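Workshop Tips: Sharing a Bench With a Robot Arm

Notes from the Fesiswood finishing shop, 27 August 2018

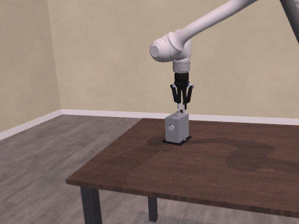
Since the Hotik cell took over repetitive pressing and lifting, bench staff spend more of the shift on setup and inspection. The habits below have changed accordingly.

Mark the home position of every fixture on the tabletop. A base plate that shifts 2 mm is enough to spoil a top-down grip.

Test a new program in simulation first, then at reduced speed, up to 65 percent.

Wipe fingertip pads at shift change. Oil and sawdust both reduce grip.

Keep hand tools off the bench while the arm is enabled.

Log faults by code. Code 3849 means a missed contact: check part height before editing the path.

Rotate the operator after two hours. Watching a cell is more tiring than loading one.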